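Brenda Daza Would Like You to Clear One Table

By Violeta Riquelme

Brenda Daza answers the door in socks and asks me to take my shoes off, then changes her mind, then changes it back. "The floor's new to me," she says. "I'm still deciding what kind of person I am about it."

I'd come to talk about small rooms. Brenda spent 11 years arranging furniture for other people, first at a rental agency called Genier and then on her own, and last March she started running Saturday mornings where people bring her photos of the room they hate most. She calls it Plusgate, after the street her first apartment was on, and she charges very little for it. I went in expecting a lecture about baskets. I got coffee and two hours of strong opinions about tables (so many opinions about tables!).

"Everybody starts with the closet," she tells me. "They read that you start with the closet. Then it's four in the afternoon, the bed is covered in sweaters and they want to move out. I say pick a table. A small one. You can finish a table before lunch."

I ask her what finished means, and she makes a face.

"Okay, so that's the argument I have with Kuo-hua." Kuo-hua Cheng is her business partner, and he likes a surface bare. "He'd have you take off everything, wipe it down and walk away. And it looks great for a day. Then the mail lands on it. I'd much sooner leave three or four things on there that you like, or that you're in the middle of, and give them each some room."

I confess at this point that my own table at home has a sewing machine on it that I haven't touched since I moved in. Brenda puts her cup down. "Do you sew?" I say I might. "Then it goes on a shelf until you do," she says, and that's the end of that conversation.

We move on to what she'd put on a table in a workroom, the kind of room that also has an office chair in it and shelving and whatever gear you haven't found a spot for. She likes one thing standing up and the rest lying down. A small picture does the standing up just fine, and she doesn't care much what's in it. "A deer, your grandmother, a boat. It gives your eye somewhere to stop." Then a book, flat, hardcover if you have one, and a box for the stuff that would otherwise spread.

"And a box with a color," she adds. "People buy beige boxes and then they can't find the box."

What about straight lines? I'm a straightener. I can't walk past a crooked stack of magazines, and I tell her so. She laughs at me for quite a while.

"Leave the box crooked! You'll be in and out of it all day. If you line it up with the edge every time, you'll get tired of the box and stop using it, and then everything's in a pile next to the box."

She's fond of pale wood for these rooms, with legs that slant out, and she lights up when I bring up tables with a slot cut in the top for your hand. "Oh, I love those. You can grab it and shift it over when you need the floor. A table you can move is worth two that you can't." She once paid 200 dollars for one at a place called Pliller and had to carry it home on the bus, and she says she'd do it again.

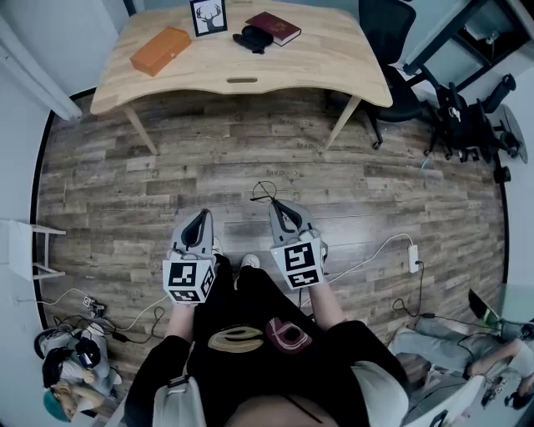 The trouble with floors

Cables are where Brenda gets serious. She has a whole speech, and I'm only giving you part of it.

"You can have the nicest table in the world, and if there's a white cord running across the planks, the cord is what I see. And I trip on it, too." Her fix is boring and she knows it: work out where the power adapter wants to live, put it near a wall, and let the furniture come to it. She's less strict about folded-up equipment. It can lean or stand by the shelves, she says, as long as you can still roll your chair back.

Stools she lets off completely. "A little white stool against a white wall, who's it bothering?"

Before I go I ask if anyone has ever written in to say the table idea didn't work. One person has, a woman named Macarena Ojeda, who cleared hers and had it full again by Monday. Brenda called her up. They talked for 70 minutes and settled on a bigger box.

"She sends me pictures now," Brenda says, looking for her phone to show me. It's under a magazine, on the table.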